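Small Things That Live on the Bed: Sorting Out Your Hair Clips and Scrunchies
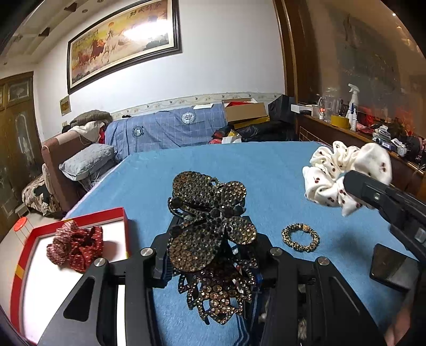
The Matley Household Sheet, Issue 568

Every home has a population of hair accessories, and every home believes it has fewer than it does. They gather in coat pockets, on gear sticks and round the neck of the shampoo bottle. You buy a packet of bobbles in January and by spring you're tying your hair back with the elastic off a bunch of asparagus.

This month's page is about getting them all in one place, cleaning the ones worth keeping and finding them somewhere to live. Set aside an afternoon. It will take an hour, but you'll spend the rest of it trying things on.

Tip them out on the bed

Do the sorting on a bed. Tables are too hard for anything with stones glued to it, and small round things roll off them with real determination. A fleece blanket is the best surface I know. Clips stay where you put them, nothing chips, and when you've finished you can pick the blanket up by its corners and give it a shake out of the back door. Choose a plain one if you have it. Sky blue is very good, as it turns out that hardly any hair accessory is made in sky blue. Brown grips on a brown throw are a job for a younger person's eyes.

Empty everything out before you start putting anything away. This means the bathroom cabinet, the bedside drawer, the gym bag and the dish by the front door with the foreign coins in it. Go through dressing gown pockets too. Then fold up whatever clothes or cloths were already on the bed, or you'll be hunting through them for a scrunchie you had in your hand a minute ago.

Put your phone down somewhere it won't get buried. You'll want it later for looking up whether anyone sells a replacement spring.

Sort by what it does

Magazines will tell you to sort by colour. It looks lovely and it's no use at all at seven in the morning, when what you need is something that will hold wet hair off your collar. Sort by the job instead:

Big claws, for the whole head.
Small claws and grips, for the bits that escape.
Scrunchies, for ponytails and for sleeping in.
Thin elastics, for plaits.
Occasion pieces, meaning anything with sparkle that you'd be annoyed to lose in a swimming pool.
Broken, but I'm fond of it.

The last pile is always bigger than you'd like. Give it a limit. I allow myself as many as will fit in an eggcup.

Looking after jewelled claws

The big butterfly claw is the grand piano of the hair drawer. It takes up more room than everything else put together, and guests remark on it. If yours is covered in little stones, amber and bronze and smoky brown with a line of black ones down the body, then it needs a bit more care than a plain plastic one.

Don't soak it. Stones are very often held on with glue, and glue that has put up with years of hairspray may choose a warm bath as the moment to give in. Use a soft, dry toothbrush first to get the fluff out from between the stones. Then wring out a cloth in water with a drop of washing-up liquid, wipe it over, wipe again with plain water and dry it at once. A cotton bud will get into the corners. The teeth can be wiped with the same cloth, and usually need it more than the front does.

Hairspray leaves a dull film that no amount of polishing will shift. A little surgical spirit on a cotton bud sometimes works, but try it on the back of one wing before you go anywhere near the stones. If the finish comes off on the bud, stop.

Pick a claw up by its wings or its body, never by one tooth. And put it away closed. Left propped open on the side of a basin, the spring is working all day for nothing.

If a stone falls out, keep it. Stick it to a bit of tape, write on the tape what it came from, and put it with the clip. I have a jar of unlabelled stones that I've been meaning to match up for most of my adult life. A dab of clear jewellery glue on the end of a cocktail stick is plenty. Use tweezers for the stone, wedge the clip level in a mug of dry rice, and leave it overnight.

Washing scrunchies

People who would never wear the same socks twice will wear a scrunchie for a year without washing it. I say this as one of them.

Cotton ones can go in the machine with the ordinary wash, provided they're in a mesh bag. Without the bag they end up inside a duvet cover, or in the rubber seal of the door, where they stay until the plumber finds them. We have the Peridar mesh bags here, the size meant for tights. An old pillowcase knotted at the top does just as well and costs nothing.

Satin ones want washing by hand. A white satin scrunchie with cherries on it is a delightful thing and will show every trace of foundation you've ever owned. Lukewarm water, a little mild shampoo, and squeeze it through your fingers without twisting. With a dark red print on a white ground, do it quickly and on its own, and test a damp corner against some kitchen paper first. If any red comes off, use cold water and keep your hopes modest. Press it in a towel, pull the ruffles back into shape and dry it flat, away from the radiator.

Anything with a metallic thread or a shiny gold section gets the same treatment, only gentler. Leopard print, on the other hand, hides nearly everything, and I suspect this is the real reason for its long success.

Never tumble dry a scrunchie. Elastic hates heat, and it will come out the right size to fit a dinner plate.

When the elastic goes

You can put new elastic in a good scrunchie in ten minutes. Find the place where it was sewn shut, unpick a small gap, cut the old elastic and pin the new piece to one end of it. Pull the old one out and the new one follows it in. Overlap the ends, sew through them several times, let the whole thing spring back and close the gap. Quarter-inch elastic is about right for most. The only way to go wrong is to lose hold of an end halfway, and everybody does that once.

Boxes

You don't need to buy a box. You've got one already, because it came with a present in it and was too nice to throw out. Gift boxes are the right size and depth for scrunchies and tend to be sturdier than anything sold for storage. A white inside is a real help, as you can see straight to the bottom. If the outside is a strong colour, such as red, so much the better, as you'll be able to find it under a heap of jumpers.

One thing to watch is putting the red scrunchie in the red box. It looks so right that it becomes invisible, and then you tell the whole family that it's been lost. Leave the lid off in daily use, or you'll start keeping things on top of the lid, and after that nothing goes in the box again.

Claws are better kept apart from the fabric things. Their teeth get into the ruffles and pull threads, satin worst of all. A strip of ribbon pinned inside the wardrobe door will take them all in a row, biggest at the bottom. Or clip them round the rim of a tumbler. The Skyrme people sell a padded tray for the purpose, and it's very handsome, but it takes up half a drawer and holds less than the tumbler.

For travelling, wrap a jewelled claw in something soft, such as a folded scarf or a striped T-shirt you were taking in any case. Loop the scrunchies over the handle of your hairbrush. They'll arrive flat, and a shake puts them right.

What to let go

Throw out any claw with a missing tooth in the middle, any elastic with a metal join (these eat hair), and any grip that has lost the blob off its end. Outgrown children's clips in good order can go to the charity shop in a clear bag, where they'll be snapped up. Single slides that used to be a pair may stay if they can earn a living as a bookmark or a bag closer.

Letters

A reader in Koditz wrote after page 300 to ask how to stop small claws tangling with each other in a bag. Clip each one to the edge of a piece of stiff card. An old birthday card cut in half will take a good many, and you can throw it away when it goes soft.

Another reader wants to know if nail varnish will fix a scratched plastic claw. Clear varnish will hide a light scratch and make a deep one shiny. Two thin coats, and let the first dry fully or the whole lot will wrinkle.

Next issue: getting candle wax out of a tablecloth, with an apology for the brown paper method we printed last winter.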